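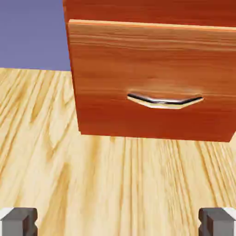 Delwyn Wihongi keeps a kitchen drawer at work that she can't stand. It came out of an old house, it swells every June, and to get it open you have to lift a little, then pull, then lift again. Most of us have lived with a drawer like that at one time or another, and we stopped thinking about it years ago because our hands learned the trick for us.

Getting a robot to learn the trick is what Wihongi and her small group at Vadstead have been up to, and they've gone about it in a way that I found rather charming once I'd had it explained to me twice (the second time over a very good lunch). Their method is called Katene, and almost all of the learning takes place in simulation, where a drawer costs nothing and can be pulled at all night long without anyone having to go and push it shut again.

Now, practicing in simulation is an old idea, and so is changing the look of things between one try and the next. The wood goes from honey to rust, the wall behind it turns some shade no decorator would pick, and the robot is supposed to learn that a handle is a handle whatever it's bolted to. What Katene changes as well is how the drawer feels. One attempt might have a runner that glides, the next a runner that sticks partway, and the next a drawer that hangs a bit low on one side and wants to twist as it comes.

"We used to pick those settings by hand, and we picked badly," Wihongi told me. "We'd make everything a little stiff and call it variety. So we let the program look for the drawers it was worst at and send it back to those."

That is really the heart of it. After every round of practice, Katene goes hunting for trouble, gathers up the drawers that beat it, and builds the next round out of their near relations. The full set came to 825 simulated drawers by the end, and Wihongi speaks of a few of them the way a teacher speaks of certain children.

Then came the part everyone had been nervous about, which was real furniture. The group borrowed 10 cabinets from friends, from a church hall, and from the secondhand store across the street, and had the robot try each of them several times over. It got the drawers open in 88 percent of its attempts. An earlier version, trained on the same number of drawers but without the hunt for hard ones, managed 60.

The misses are interesting too, and she was happy to go through them with me. Quite a few came from a single tall chest with shallow handles, where the fingers closed nicely and then slid off as soon as the pulling began. Slipping of that kind is handled crudely in the simulator, and the group has started on a follow-up project, Galten, that will treat the contact between finger and metal with more care.

As for the swollen drawer from the old house, the robot has opened it twice. Wihongi still goes in with both hands.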